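Packaging Fundamentals
Handout 3: Closures and Neck Finishes for Small Bottles
Gindbridge Technical College, Room 412

Read before the lab session. Bring the handout with you, as the dimension letters are not repeated on the bench sheets. Metal closures for food jars are covered in a later handout and are left out.

1. Terms

The finish is the part of the bottle that receives the closure. The word comes from glassblowing, where the mouth was the last part to be formed, and it has been kept for plastic bottles, where the finish is usually formed first. It includes the threads, the top surface on which the liner seats, and any bead or ring below the threads.

The land, or sealing surface, is the flat or slightly rounded top of the finish. In most screw-capped bottles it does all of the sealing. The threads hold the closure down and supply the force. They do not seal.

The closure is the cap together with anything fitted inside it. The shell is the cap without its liner. The skirt is the vertical wall of the shell. Knurling is the pattern of ridges on the outside of the skirt, added for grip.

A liner is a separate disk placed inside the shell. A linerless closure has a molded feature in its place, either a plug that enters the bore or a thin fin that bends against the land.

2. Dimensions of a threaded finish

Five letters are used on nearly all drawings.

T is the outside diameter across the threads.
E is the outside diameter of the neck between the threads, also called the thread root.
H is the height from the land down to the shoulder or bead, measured where the closure skirt would end.
S is the distance from the land down to the top edge of the first thread.
I is the smallest inside diameter of the neck.

T minus E, divided by two, gives the thread depth. A closure whose own T and E are too large will ride loosely and can jump a thread under load. A closure whose E is too small will drag on the neck, and the torque reading will look good while very little force reaches the liner. This second fault is common in incoming inspection and is often missed, as the cap feels tight in the hand.

H decides whether the skirt bottoms out on the shoulder before the liner is compressed. Check for this first when a bottle leaks at correct torque. With a capped sample there should be a visible gap between the skirt and the shoulder. If there is none, measure H on the bottle and the inside height of the closure, and allow for the thickness of the liner.

S sets the orientation and the point of first engagement. It matters more for dispensing closures, where the spout should face a given side of the bottle.

I matters for filling tubes, dropper inserts, orifice reducers and plug seals. A bottle can pass on T, E, H and S and still reject a plug because of excess material at the bore.

3. Finish designations

A finish is named by two numbers, the nominal T dimension in millimeters followed by a series number. The series number describes the thread style and height. It is not a measurement, and it cannot be read off the part with a caliper.

The series met most often in this course are the single-turn shallow finish, the turn-and-a-half finish, and the tall two-turn finishes. Of the last group, the 425 series is used on narrow necks: vials, sample bottles and small reagent bottles. Two full turns on a small diameter give better thread engagement than one turn would, and the cap is less likely to tip when started by hand.

Two finishes with the same diameter and different series will sometimes appear to fit. The cap starts, turns and stops. Do not accept this as proof of a match. Compare the part with the drawing, or use the go and no-go rings kept in the cabinet.

4. Liners

Pulp-backed liners are a compressed paper board with a facing of film or foil. They are cheap and take a set quickly. They should not be used where the bottle will be opened many times, as the board picks up moisture at the cut edge and swells.

Foamed polyethylene liners recover well after the cap is removed. They suit water-based products, mild cleaners and most cosmetics. Light hydrocarbons pass through them slowly, and the loss shows up as weight change over weeks.

Cone liners are molded with a hollow cone at the center. The cone enters the bore and wedges against the inner edge of the land, so a seal is made in two places. They tolerate a slightly uneven land better than a flat disk. They are common on small bottles for oils and reagents.

Fluoropolymer-faced liners are chosen for chemical resistance. The facing is stiff and does not seal well alone; the soft backing supplies the recovery. Install with the facing toward the product. Reversed liners account for a large share of the failures seen in student work.

Induction liners are bonded to the land by heating a foil layer through the closed cap. Cap torque before the sealing head is critical, as the foil has to be in full contact with the land when it heats. Torque after sealing will be lower than before. Retorque is normal and should be written into the process sheet.

5. Torque

Application torque is the torque used to put the cap on. Removal torque is the torque needed to take it off. They are different quantities and should never be entered in the same column.

Removal torque falls after capping as the liner and the plastic shell relax. The greater part of the loss takes place in the first day. For this reason removal torque is reported with the time since capping, and a figure without a time is of little use. The values used in the Chambi data set, supplied with the problem sheet, were taken immediately, after one hour and after one day.

Points of method:

Clamp the bottle by its body and keep the axis of the cap over the center of the tester. An off-center bottle adds a bending load and the reading drifts.
Turn steadily. A jerk records a peak that does not represent the joint.
Keep hands and parts dry. A trace of product on the threads acts as a lubricant and lowers the removal value.
Do not reuse a cap for a second reading. The liner has already taken a set.
Record the peak at first movement. Do not record the running torque that follows.

The correct application torque rises with closure diameter. A rule of thumb found in many shops sets the value in inch-pounds at half the cap diameter in millimeters. Use it as a starting point only. It takes no account of the liner, the thread finish or the shell material.

6. Bands and tamper evidence

A band may be part of the closure, joined to the skirt by thin bridges which break on first opening. It may also be a separate sleeve, shrunk over the cap and neck with heat. The two should be told apart on the inspection form, as they fail in different ways.

Bridged bands fail by breaking during capping, usually when the band is forced over a neck bead that is too large, or when the caps are cold and brittle. They also fail by stretching — the band rides up over the bead in one piece and the bottle can be closed again with no sign that it was opened.

Shrink sleeves fail by slipping before the heat tunnel, by shrinking unevenly, or by splitting along the perforation. An uneven sleeve is most often a sign that the bottle was wet.

A colored band may serve as identification alone, with no tamper function at all. Color coding by band is convenient where several products share one bottle and one cap. Do not assume tamper evidence from the presence of a band. Look for bridges or a perforation.

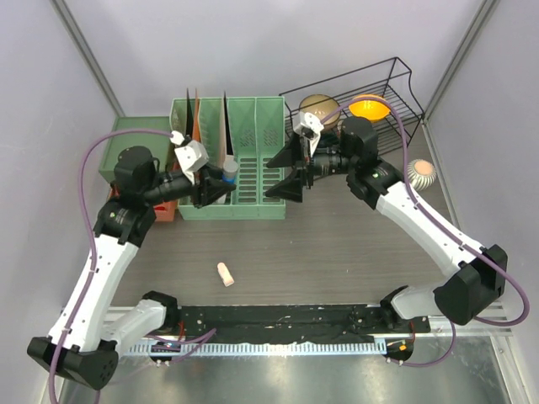 Figure 1. Small bottle with a round gray cap and a blue band.

7. Leak checks

Inversion test. Stand the filled and capped bottle on its cap over dry blotting paper for the period given on the sheet. Inspect the paper and then the threads. Liquid in the threads with dry paper is still a failure.

Vacuum test. Place the bottles on their sides in the chamber, under dyed water, and draw down slowly. A steady stream of bubbles from one point marks a leak path. A few bubbles at the start are usually air held in the knurling or under the skirt and should be ignored. Hold, release, then dry and open each bottle and look for dye inside.

Weight loss. Weigh, store and weigh again. This is the slowest check and the only one of the group that finds permeation through a sound seal. Always run an empty control of the same bottle and cap, as some resins gain moisture from the air.

8. Worked case: the Tratatcombe bottles

A batch of 200 mL bottles was returned from the Tratatcombe depot with product on the outer cartons. Application torque had been logged and was within limits. Removal torque after one day was low but even across the sample.

The land was flat and free of flash. T and E were in tolerance on both parts. The liner showed a faint ring, complete but very shallow. The gap between skirt and shoulder was absent on most of the sample.

The skirt was meeting the shoulder, and the torque was being spent there. A change of liner supplier had brought in a thinner disk, and with it the closure ran further down the neck than before. H on the bottle was at the low end of its range, which alone would have caused no trouble.

The depot's carton stock was replaced. The liner drawing was revised to give a minimum thickness as well as a nominal one. The Bridotow filling line, using the same bottle with a cone-lined cap, had no returns in the period.

9. Problems

a. A closure starts easily, tightens and then slips with a click. Name two dimensions to check and state the direction of the error in each.

b. Using the Chambi data, plot removal torque against time since capping for the foam and pulp liners. State which lost the larger share of its initial value.

c. A plug-seal cap leaks on inversion and passes on every outside dimension. Which letter remains, and how would you measure it on a finished bottle?

d. Explain why an induction-sealed bottle may pass the vacuum test with the cap hand-loose.

e. For the case in section 8, suggest one check at goods-in that would have found the fault before filling.

Hand in with the bench sheet at the start of the next lab. Show units on every reading.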